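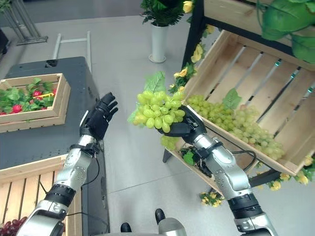
I have been promising a post about hands for weeks, and since Araceli Trujillo asked me twice in June whether we had made up our minds yet, I suppose I had better sit down with my coffee and write it.

For those of you who are new (hello, and thank you for all the nice notes about the wiring post!), I spend most of my days trying to get two arms to handle groceries without making a mess of them. All last year we did it with a plain two-finger gripper from Ramstead, and I was very fond of that gripper. It opened, it closed, it never sulked. If you wanted a box picked up, it picked up the box. Then we moved on to fruit, and the fruit was where we started to argue.

A bunch of grapes is a rotten thing to grip, if you think about it. There isn't a flat side anywhere. The weight hangs down below wherever you happen to take hold, and it swings, and the whole bunch changes shape a little as you lift. With the Ramstead we could get a bunch off a table maybe half the time by pinching the stem end, and then it would turn slowly in the air like a Christmas ornament while we all watched it and held our breath. So we borrowed a pair of five-fingered hands, the Lonum ones, and put them on both arms, and I have been living with them ever since.

What I like best is that the hand goes around the thing. The fingers come up from underneath and the bunch settles into them, with part of it resting above the hand and a bit dangling below the fingers, and it looks for all the world like somebody at the market deciding whether to buy. We keep a little pretend produce stand for this, with slatted wooden crates, artificial leaves and yellow roses wound up the side. Araceli did the roses. I thought they were a bit much at first, but the leaves and flowers have been a real help, since the camera has to sort out green grapes from green leaves, and my old bare table was letting it off far too easily.

The tilted crate has been harder than I expected. On a flat surface you can come down from straight above and everything is friendly. In the tilted crate, the knuckles want to hit the slats before the fingertips get anywhere near the fruit, so you have to bring the wrist in lower and roll it, and rolling it pulls on the cable. I lost most of an afternoon to that cable. I had tied it down nice and snug against the forearm, very tidy, and every time the wrist turned past a certain point the little finger would stop answering. Leave yourself a loop! I have now written that on a piece of tape and stuck it to my monitor.

The second thing I had to learn was to close slowly. The two-finger gripper had one number for force and I never thought about it much. With five fingers there are five of them, and if the thumb gets there early it shoves the whole bunch over before the others have arrived. I ended up delaying the thumb a touch and letting the first two fingers make contact ahead of it. It took me 18 tries to find a delay I could live with, and I'm sure somebody cleverer would have read the manual and done it in four.

Now, the controller. We ran the hands on the Haddad box first, which we already had, and then on the Flaltow, which we didn't, and which I had to ask for very politely. The Haddad is perfectly good and I have no complaints about it on the arms. On the hands it felt a half step behind, especially when I was steering by feel and wanted to stop a finger right now. The Flaltow is quicker and much nicer to set up, though the fan sounds like a hair dryer and the menus were clearly laid out by someone who doesn't use menus. We logged 736 grasps between the two boxes. I'm still going through them, so please don't ask me for a winner yet - I'm leaning Flaltow, and my ears are leaning Haddad.

Would I tell you to throw out your two-finger gripper? Goodness, no. Ours is in the drawer and it will be back on for the crates themselves, which the hands are surprisingly clumsy with. They also need more looking after. There are a great many tiny screws, and one of them worked loose on me and I found it two days later in my shoe. But for grapes, and I suspect for bananas, I would have a hard time going back.

Next up is the dark red bunch in the lower crate, which means reaching in under another crate, and I already have a bad feeling about my elbows. The robot's elbows, I mean. If anyone has a good trick for soft fingertip covers that don't peel off at the seam, please leave it in the comments, I have been through 2 sets already and I'm down to my last tube of glue.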